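Sorting bangles and bracelets on the bed

I used to sort my jewelry on the dresser, and every single time something rolled off the back and I'd be down there with a flashlight. Now I do it on the bed! Bangles can't go far on a sheet, beads don't clatter, and if a string snaps you've got a soft landing for the whole lot.

Pull the sheet flat first (wrinkles eat small earrings) and keep the fluffy blankets pushed to the far end. I lay beaded bracelets down in a loop, never in a heap, and run a finger along the string to feel for thin spots. Bangles get picked up one at a time, and I wipe the inside too, that's where the hand cream collects.

For storage, I slide my bangles onto a paper towel tube and put beaded ones in little zip bags. I bought a pack of 50 from Promia and I'm still not through it. Stretchy bracelets should lie flat, by the way. I hung mine on a hook one June and they all came out a size bigger. 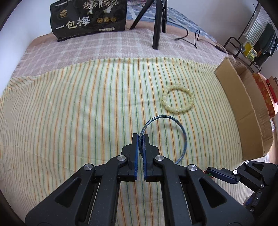 Marisol wrote that she does hers on a bath towel, and that she rolls the whole thing up if the doorbell rings before she's done.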